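The Ledero Catch-All Tray

I've been wanting to make a proper leather tray for ages, and the Ledero is finally in the shop! It's the one I kept sketching on the backs of envelopes, and I went through more versions than I'd like to admit before the corners sat right. 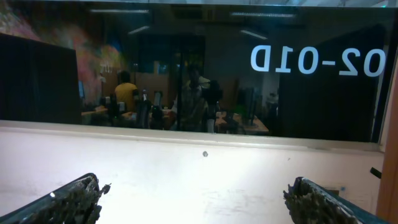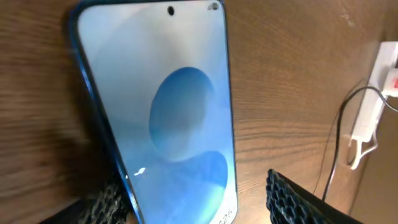

The Ledero starts as a single flat piece of vegetable-tanned leather, pinched up at the corners and held with little brass snaps. I wanted something soft enough to drop things into without a clatter, because I empty my pockets the second I walk in the door (keys, coins, lip balm, at least one receipt). A phone lying straight on a wooden tabletop, like the one with the glossy blue rim, is exactly the kind of thing I made it for -- the large size takes one flat with space left over for your keys. Unsnap the corners and it goes completely flat again, so it slides into a suitcase between your shirts.

There are 3 sizes. Small is for rings and earrings and lives on my nightstand. Medium is the everyday one. Large is for phones, glasses, wallets and whatever else you carry around all day.

Colors are Grosa (a warm saddle brown), Frerichs (deep green, my favorite this season) and Estov, a sandy natural that darkens a LOT with handling. If you like your leather to stay the color it was when you bought it, get the green. If you like watching it change, Estov all the way!

I cut and finish everything myself, so please allow up to 6 working days before your order ships. Each batch is 100 trays across all the sizes and colors, and when a color runs out it's back with the next batch -- there's a sign-up box under the Add to Cart button.

Care is easy. Wipe it with a dry cloth, keep it off the radiator, and rub in a tiny bit of leather balm when it starts to look thirsty. Small scratches usually buff out with your thumb.

Want initials? Type up to 3 letters in the notes box at checkout and I'll stamp them in one corner, no extra charge. Stamped trays can't be returned, but plain ones can come back as long as they haven't been used.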